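Suturing Practice: Gallery

Welcome to the gallery of the Pelimis skills room. On this page we collect close views from the stitching table, where people learn to close a cut before they do it for real. The practice sheet is from Ultero, in the thickness we order most often, and the work is the basic exercise: separate knots placed along a line. Every picture opens larger when you click on it. We have now 142 pictures in the whole collection.

Knots and thread

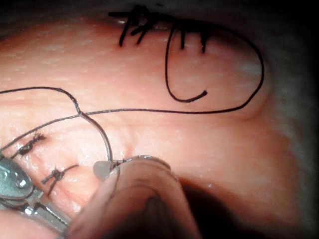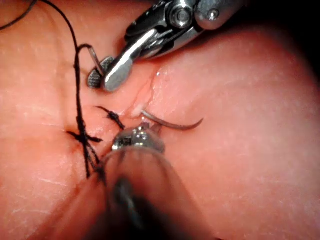

Black thread over the curved surface: the first picture has a wide loop and short cut tails near the top, the second has a narrow slit and a small bend of thread held between the jaws.

Thread and storage

For this exercise we keep black thread in the Sýkora drawers, 4 drawers in total, sorted by size. Please put back the open packets at the front, so the next group will use them first. Used needles go in the yellow container, never in the ordinary garbage.

More galleries

Uvar room, knot boards (256 pictures)
Older sets, all years (1,764 pictures)
Back to the main page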